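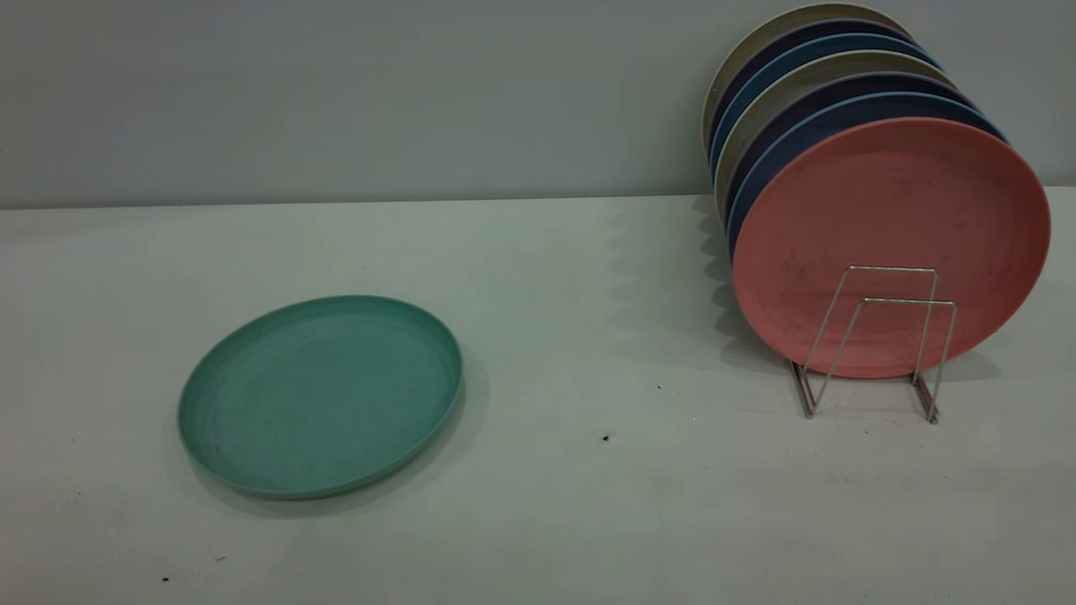
Bellby Writers' Circle – Short Fiction

Rule four says you don't touch the green plate. I wrote rule four, so you can imagine how I felt, standing there with my hand out.

"Ieva," said Soo-ah, not even looking up. "Is it in the rack?"

"No."

"Then it's the robot's turn."

She was right, of course. Seven plates in the rack, one on the table, and the arm gets to finish or fail by itself – no helping, no nudging, and no wiping up crumbs in the middle of a run. I'd spent all December arguing for that with Rūta, who thinks rules are for people with slow hands.

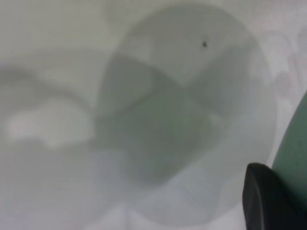 The view from the wrist, green at the right.

I sat on my hands and watched the wrist feed, all gray blur and one black fingertip.

"You want to help it so badly," said Soo-ah.

"I want to wipe the table!"

"Rule five," she said, and slid the clipboard over so I could sign for the run.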